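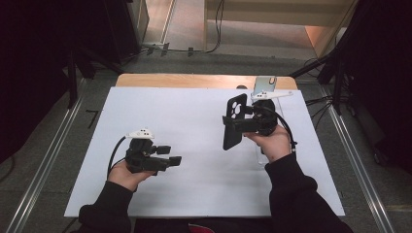
Two hand-held grippers at a work table, with a phone case in the right one.

Prestonine has put a written procedure into use for staff who record handling tasks with hand-held grippers. The document took effect in December at the company's Harnton site and covers 12 work stations. Ashby, the second site, follows once its tables have been fitted out.

The procedure replaces a set of local notes that differed from one station to the next. It applies to every task in which an operator works with 2 grippers at the same time – phone cases and small packaging are the first item groups listed. 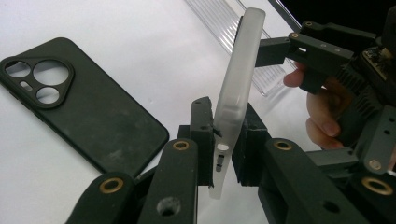
Transfers from one gripper to the other get a section of their own. The receiving jaws must be closed on the item before the giving jaws open, and both wrists stay over the board throughout. A dropped item ends the recording, which is then logged as incomplete and kept.

Prestonine drafted the text after a review of 2,925 recordings. More than 4 in every hundred had no usable start position, mostly the result of operators moving before the signal.

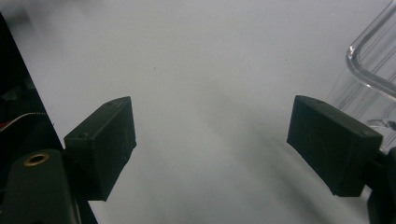 Each recording now begins and ends with the jaws open and clear of all items. Cables are checked at the start of a shift and again after any change of operator. Fingertips with visible wear are to be replaced before work continues.

Ollura, which supplies the logging software, will add the new incomplete code in its next release. Until then stations enter it by hand.
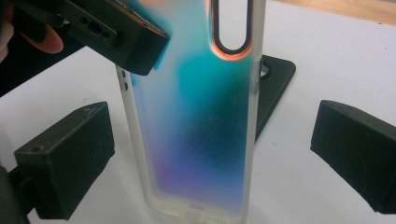
Availability

The procedure can be requested from the Harnton site office. Comments on the transfer section are being accepted until the Ashby stations open.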